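Ticket 3343: euro payment stuck on "pending review"
Opened 18 July 2023
Status: closed

What I was trying to do
Hi all, I run a small print shop and pay my paper supplier, Raudsepp, in euros from my Culturar business account. I've done it every month since February with no bother at all! This time the payment left my balance and then just sat there on "pending review".

What I tried first
Logged out and back in (of course). Checked the IBAN against the invoice, all fine. Then I tried the app instead of the website and got a bit more, a little grey note saying "beneficiary details need updating". Updating where, though? There's no edit button on a payment that's already gone.

Reply from support, and what I did next
They came back after 3 hours, which I thought was pretty good. Raudsepp had moved its own account to Zinetti, so the old IBAN still worked but the name check didn't match any more. I had to:

1. Cancel the pending payment (it's under Activity, then the three dots).

2. Delete the saved payee completely. Editing the name did nothing for me, I tried it twice.
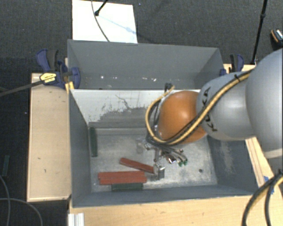 3. Add the payee again with the full company name, exactly as on the invoice, and send a small test amount first.

Result
The test went through in 7 minutes and I sent the rest straight after. The cancelled money was back the same evening, minus a fee of €28, so I've asked for that separately. My Iritz bookkeeping feed now shows the payment twice, but I'll open a new ticket for that one.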